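Narkenum: Final Project Report
Software for a two-arm tabletop cell
8/1/26

1. What we set out to do

The two arms in the Plalari lab came with a vendor driver that handles one arm at a time. Our project was to write a layer on top of it so that both arms could be commanded from one program without running into each other. We called the layer Narkenum. It has a planner, a shared clock and a small logging tool.

2. Planner

We started from Sundia, the motion library used in last year's course, and kept its joint limits and its inverse kinematics. What we replaced was the collision check. Sundia treats the second arm as a fixed box, and that made most of the middle of the table off limits. Narkenum passes each arm the planned path of the other one and checks the links against each other every 21 milliseconds along the path.

Our first version planned both arms together. It was too slow to use, so we went back to planning one arm first and fitting the second around it. The arm with the longer path goes first. This can fail when both goals are near the center, and then the planner swaps the order and tries once more.

3. Timing

Both controllers run at 100 Hz but they don't start at the same moment. In December we found the left arm was lagging by up to 9 cycles after a restart. The fix was to hold both arms until each had reported a fresh joint state, then send the start time to both.

4. Logging

The log viewer is called Amano. It plots commanded and measured joint angles and marks every point where the planner stopped an arm. Our longest log has 2,755 planner calls in it, and Amano still opens it without trouble, though scrolling gets slow.

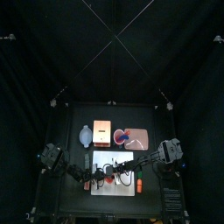 5. Open problems

Cables are not in the collision model. We padded the links to leave room for them, but the padding is the same everywhere - too much near the base and too little by the wrist. A better version would change it with the joint angle.

The gripper commands also skip the shared clock and go straight to the driver. Moving them over needs a change in the message format, and we ran out of time for that. The branch is in the repository with the tests that still fail.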